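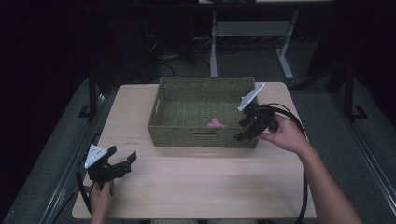

Basket people wanted at Wanditus (part-time, October start)

Hello! I'm Lamduan Luangrath and I look after the sorting tables at Wanditus. I need 2 people who like putting small things into baskets and taking them out again, and who can do it nicely for a whole afternoon without getting huffy.

The work is tabletop tidying. You stand at a table, you get a woven basket and a few bits and bobs, and you put them away the way the day's sheet asks. Some days it's all soft stuff, some days it's awkward shapes (my favourite!), and you'll soon have opinions about handles.

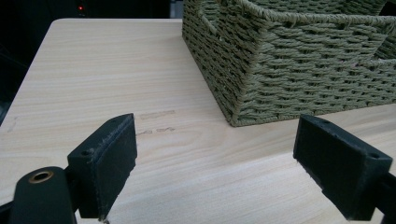
You'd be doing 24 hours a week, in shifts of 6 hours with a proper lunch. No experience needed, though if you've packed orders or worked in a nursery you'll feel at home. Steady hands matter more to me than fast ones, and please do tell me if standing for long is a problem, we can sort out a stool.

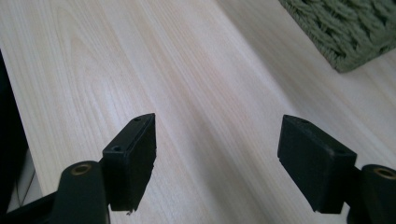 Looking after the tables is part of the job too. Wipe down at the start and again at the end, and keep bags and drinks well away. Pale wood like ours with a green basket on it looks lovely when it's kept clean, and I'm fussy about that, so be warned.

To apply, send me a few lines about yourself, care of the Wanditus front desk. A CV is fine but I'd much sooner hear about the tidiest drawer in your house.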